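Tidying tips from a robot study: the sideboard page
Posted June 15, 2024

I've been helping out on the Tilta tidying study since April, and it has changed how I clear a sideboard at home. The idea is simple enough. We write down a tidying rule, the arm tries it, and we keep the rules that hold up over a lot of tries (1,018 logged so far, across the whole house!).

Tip 1: Sort by shape before you sort by room. We used to start with "where does it live?" and both the arm and I dithered. Grouping bottles with bottles and flat things with flat things brought our median time per surface down from 65 seconds to 47. My kitchen counter at home now gets the same treatment. 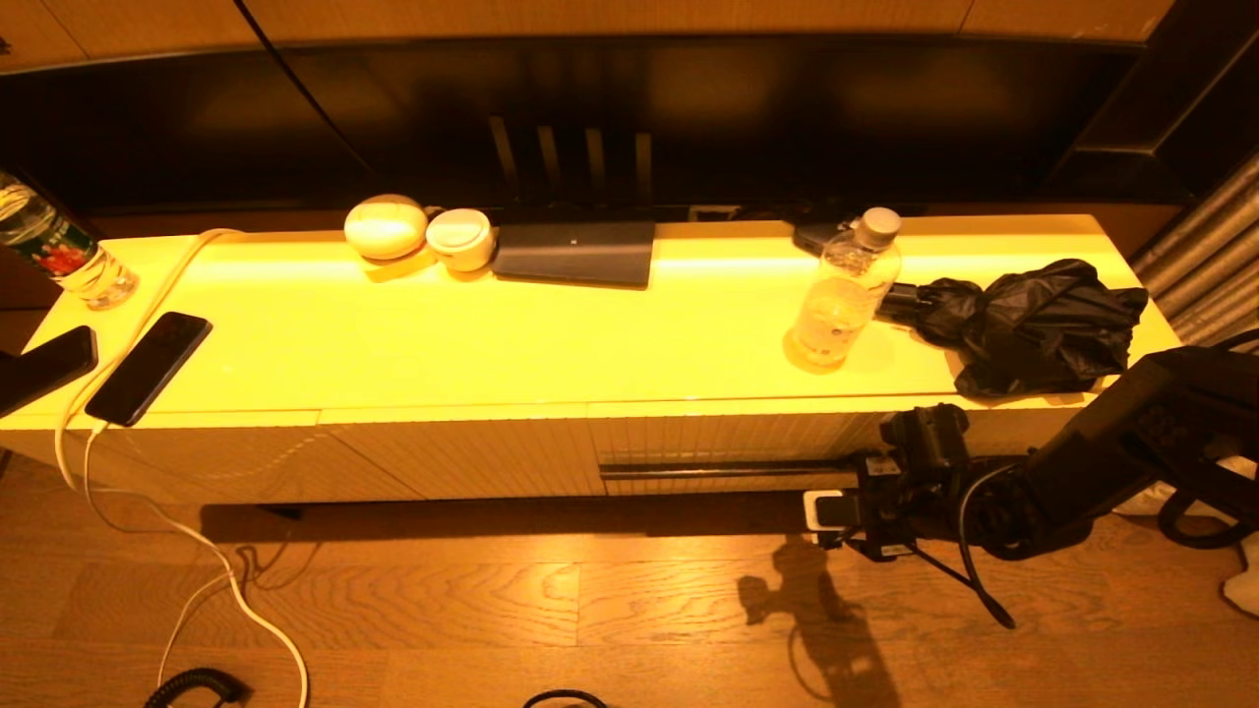 Bottles, phones, an umbrella: a pretty normal sideboard top.

Tip 2: Unplug the phone before you move anything else. Cables drag their neighbors along, and most of our failed runs start with one.

Tip 3: For thin slippery fabric, grab a big bunch in the middle. Mikkel Dalsgaard wrote our first rule as "find the corner and lift," and it did badly on anything nylon. The bunch rule has beaten it in every batch since. You can always smooth the thing out on a table later, which is how I do rain jackets now – way less chasing sleeves around! 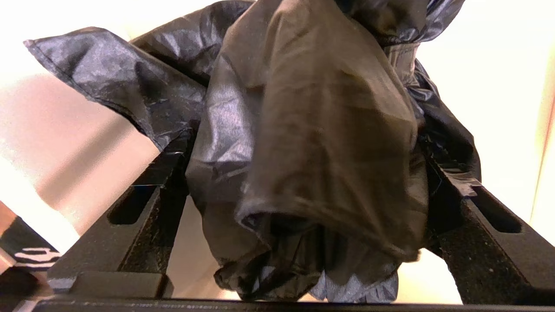

The bunch grip on dark, crinkly fabric.

Tip 4: Open the drawer first, then pick things up. I fought Bent Lykkegaard on this one (it felt like an extra step) and I lost. With the drawer already out, drops went down to 8 in the last batch, and I've stopped bumping drawers open with my hip.

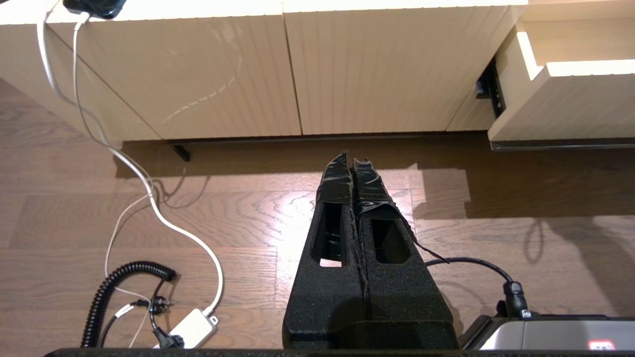
Drawer out, chargers and cords still to do.

Tip 5: Do the floor cords last, one at a time, plug end first. Coiled ones go in their own bag. We haven't got a decent rule for a real tangle yet, so if you have a trick, leave it in the comments and I'll pass it along to Mikkel.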